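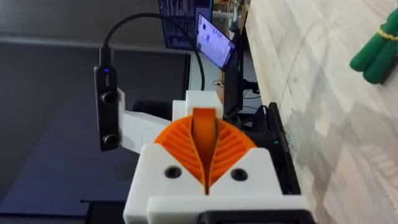

Bright orange next to plain white. Which color did your eyes go to first?

All About Orange

I have a favorite color and I'm not shy about it. My bike is orange, my rain boots are orange, and my cat Pringle is orange too (well, orange with stripes, and a bit grumpy). So let's talk about it!

Which came first, the color or the fruit?

The fruit! Long ago, people in England didn't have a special word for this color. If they wanted to talk about it they said "red," or "yellow-red," and that was good enough. Then oranges started arriving on ships from warmer places, and people loved them, and after a while they began using the name of the fruit for the color as well. English speakers have been doing that for more than 400 years now.

You can still find a leftover from the old days. Have you ever seen a European robin? It's also called a robin redbreast, but look closely and its chest is really orange. It got its name before the color did.

What is orange made of?

That depends on whether you're mixing paint or looking at light. With paint it's easy: squish some red and some yellow together. More yellow gives you something like a ripe apricot, and more red gives you something like a brick. I once tried to paint a whole sunset this way and used up all my yellow before I got to the clouds.

Light is a little trickier. Light travels in waves, and different colors have different wave lengths. Orange light has waves of 600 nanometers or so. A nanometer is so tiny that you could never see one, even with a magnifying glass. In a rainbow, orange sits between red and yellow, right where you'd expect it.

Why are carrots orange?

Carrots are full of stuff called beta-carotene (say it like this: BAY-tuh CARE-uh-teen). Pumpkins and sweet potatoes have it too. Your body can turn it into vitamin A, which helps keep your eyes healthy. If you eat a huge amount of carrots, day after day, your skin can start to look a bit orange! Don't worry, a carrot in your lunch box won't do it.

Leaves have orange colors hiding in them as well. All summer long there's so much green in a leaf that it covers everything else up. In the fall the green fades away and the yellows and oranges get their turn. Here in Griltton the best trees are on the hill behind the library, and by November you can kick your way through the piles.

Why do people wear it to be safe?

Think about a lake. It's mostly blue, gray, and green, right? Now put someone in an orange life jacket on it. You'd spot them fast! On the ferry at Arnport all the life jackets are orange, and so are the rings hanging on the rails. Road workers wear orange too, and traffic cones match them.

Try it yourself

Cut out small paper squares in green, brown, gray, and orange. Ask a friend to scatter them on the grass while you cover your eyes. Now turn around and grab them as fast as you can. Which color did you pick up first? Then do it again on a pile of fall leaves and see what changes. Remember to pick up all your squares when you're done!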